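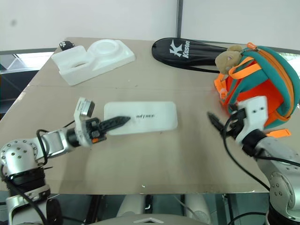 双腕セルのケーブルの取り回しと、左ハンドの原点ずれについて

投稿:mizuiro_bench
2018年7月

卓上の双腕セルを一台、引き継いで面倒を見ています。アームは左右とも台の手前側から出ていて、先端はどちらも白い筐体に黒い爪が付いた平行グリッパです。コントローラはPelau、ハンドの中継基板はNevikの古いほうの型です。前の担当者の資料はほとんど残っていません。

困っているのは左だけです。朝の原点出しのあと、しばらくは爪が左右対称に閉じるのですが、午後になると閉じ位置が片側に寄り、薄くて平たいものをつかみに行くと、先に当たった側の爪が物を押してしまいます。箱状の厚みがあるものや布ものは問題なくつかめます。右では一度も出ていません。

これまでに試したことは次のとおりです。

・原点出しのやり直し(直るが半日もたない)
・爪の取付ねじの増し締め(緩みはなかった)
・左右の爪の入れ替え(症状は左のまま)
・把持力の設定を下げる(当たりは弱くなるが、ずれは同じ)

気になっているのはケーブルです。ハンドから出た黒いケーブルは大きめの輪を作って、アームに沿って肩のほうへ下ろしてあります。手首を内側に回し込む動作のときに、この輪が突っ張っているように見えることがあります。ただ、通信エラーは記録に残っていません。

もう一点、台の天板が二枚の板を継いだもので、継ぎ目が横に走っています。手前の板と奥の板で高さが違う場合、どちらを基準に高さを取るのが普通でしょうか。今は手前の板で取っています。

ケーブルの張りで原点がずれることはあり得ますか。先に基板を疑ったほうがいいでしょうか。

回答者:tanishi_koubou

あり得ます。うちの双腕機でも同じような症状が出て、原因はケーブルでした。通信が切れなくても、コネクタの根元に横向きの力がかかり続けると、ハンドの筐体が取付面でわずかに傾きます。爪の機構がずれたように見えて、ハンドごと傾いているわけです。爪を入れ替えても症状が左に残ったのなら、爪そのものは後回しでいいと思います。

確認の手順を書いておきます。

まず非常停止を押して、サーボが切れたことを表示で確かめてください。手を入れる前に、ハンドの電源も別に落とします。Pelauの古い機種は、アームのサーボを切ってもハンド側に電気が残っていることがあります。

次に手首のところでケーブルの固定を一か所だけ外し、輪がどちらに逃げるかを見ます。外した途端に跳ねるようなら、長さが足りていません。だらっと垂れるだけなら長さは足りていて、固定の位置が悪いということです。

長さが足りない場合は、肩側から送って手首側の余りを増やします。手首を両方の端まで手でゆっくり回して、どの角度でもコネクタの根元が引かれない位置を探し、そこで仮止めしてください。結束バンドはきつく締めないこと。指で押してケーブルが少し滑るくらいで十分です。

余りを増やしすぎると、今度は輪が下がって台の手前の縁に引っかかります。うちでは余りを235mmにして落ち着きましたが、アームの長さも手首の可動範囲も違うはずなので、この数字はそのまま使わず、現物で合わせてください。

仮止めのまま低速で動かし、問題がなければ本固定です。左右の手先を台の中央に向けて、少し開いた状態で止める姿勢を作っておくと、あとで見比べるのが楽です。
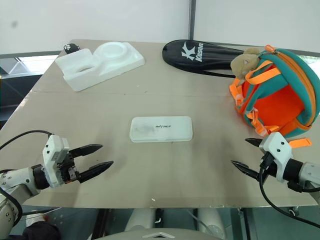 この姿勢で止めたら、台の中央に平たい物をひとつだけ置き、左右の爪の先から物までの距離を定規で測って控えておきます。朝と夕方に同じ姿勢で測れば、動いたのがハンドなのか爪なのかがだいたい見えてきます。爪の開き幅は変わらないのに、片方の爪だけでなく両方とも同じ向きに寄っているなら、ハンドの傾きです。開き幅まで変わっていたら機構側なので、分解前にメーカーに聞いたほうが早いです。

測るときは、中央の物の位置が毎回同じでないと意味がありません。うちは天板に鉛筆で薄く角の印を付けています。周りにほかの物があっても構いませんが、爪の通り道には入れないでください。リュックの肩ひものような長いものは、先端が思ったより手前まで出てくることがあります。爪の先に引っかかると、測定どころか原点が飛びます。

それから、ハンドを手首に留めているねじも見てください。爪の取付ねじとは別で、フランジの裏側から入っています。Nevikの基板を使う構成なら間に中継のリングが入っているはずで、そこの座面に切り粉やほこりが噛んでいると、いくら締めてもすぐ傾きます。外したら乾いた布で両面を拭いて、対角の順に締めます。締付トルクは必ずハンドの説明書の値で。

回答者:nejimawashi

基板が原因だと思います。Nevikのは熱で値が狂うと聞いたことがあるので、替えたら直るのでは。うちは使っていないので型番まではわかりません。

回答者:kumo_to_hashi

天板の高さの件だけ。

基準は、実際に物をつかむ側の板で取ります。中央で作業するなら、物が継ぎ目の手前に載るのか、奥に載るのかで決めてください。またぐ場合は高いほうです。低いほうで取ると、高い側で爪の先が板に当たります。

段差の測り方は、長い直定規を継ぎ目と直角に渡して、隙間ゲージを差し込むだけです。私のところは600mmの直定規を使っています。左端、中央、右端で測ってください。真ん中は平らでも、端だけ浮いていることがよくあります。段差があれば、天板の下に薄い板を入れて合わせます。紙を挟むのは、そのうちつぶれて元に戻るのでおすすめしません。

あと、台とロボットの胴体がつながっていない構成だと、誰かが台に寄りかかっただけで位置が変わります。床に台の脚の位置を印しておくと、すぐ気が付けます。私は4月に台を動かしたのを忘れていて、まる2日、アームの設定ばかりいじっていました。

爪の先がとがった形のものは、先端だけで薄い物を挟もうとすると、わずかな高さの違いで逃げます。教示点をもう少し低くできるなら、先端から少し中に入ったところで挟むように直すと安定します。ただし、その前に段差の確認をしてください。下げた分だけ板に当たりやすくなるので。

投稿者からの追記:mizuiro_bench

ありがとうございます。手首側の固定を外したら、輪がはっきり外へ跳ねました。長さが足りていなかったようです。肩側から送り直して、手首を両端まで回しても根元が引かれないところで仮止めしました。余りの寸法は教えていただいた値より短くなりました。

中継のリングも外したところ、座面に黒い粉が付いていました。拭いて組み直し、朝夕の測定を続けています。今日で6日目ですが、寄りは出ていません。基板は替えていません。

天板は右端だけ奥が高くなっていました。手元に合う厚みの板がなく、Verbruggenのシム板を注文したところです。届くまでは右端に物を置かないようにして、高さの基準は手前の板のままで使います。

Kodthorpeのケーブルガイドを付けることも考えているのですが、手首の回転が大きい機械で使っている方がいたら、引っかかりの有無を教えてください。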